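**Progress report to Nisent – Esgate room fit-out, May**

Work since the last report has gone into the room itself: the wall, the overhead structure, the small furniture and the telephone point. The office side of the Esgate project is covered in the budget sheet you already have, and I have left it out of this one.

**Wall and ceiling**

The curved white wall is up and stays as built. We looked at adding a rail along it at desk height and dropped the idea, as the bend makes fixing difficult and the quote came in at $856 before labor. The money stays in the fittings line.

The long white beam beside the wall has its brackets on. The ceiling beyond it is still open, with the beams and supports showing. We are not planning to close it this year. Nogueira priced a closed ceiling as an option, and their figure is in the sheet under "deferred."

The wall surface is marked. There are gray scuffs and streaks across the middle and lower down, and a few of them are easy to see from the table. We tried a damp cloth on a test patch, with mixed results. Repainting is booked with Vistitetti as a single visit, and the paint is already paid for. 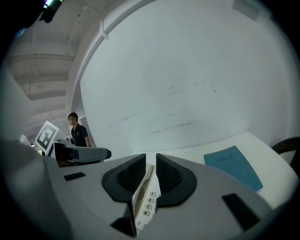
Vistitetti have asked for the room to be clear for two working days. We have agreed, and the furniture will move to the storeroom the evening before. They will do the wall first and touch up the beam if there is time left.

**Furniture and telephone**

We chose a small square white table over the longer bench in the original plan. It stands against the curved wall and leaves the rest of the floor free. The bench has been returned and the credit of $100 is in the accounts.

The telephone is a plain corded desk model with an off-white handset and round keys. We asked for large, separate keys and a handset that sits lengthwise in its cradle, and this one meets both points. The label panel on the base has very small print – we will make a larger card with the extension numbers and stand it beside the phone.

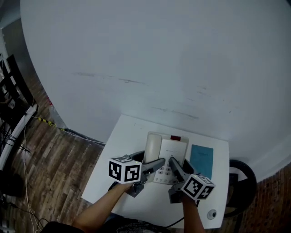

*The desk telephone on the square table, with the teal-blue booklet or card to its right.*

**Still open**

- Repaint of the curved wall (Vistitetti, 2 days)
- Extension card in larger print
- A cover strip for the cable at the front of the table
- Decision on table height, to be taken after 8 weeks of use

**Spending**

We are 5 percent under the fit-out budget. I expect the cable strip and the card to come out of petty cash. No change to the total is requested, and the next report will follow when the painting is finished.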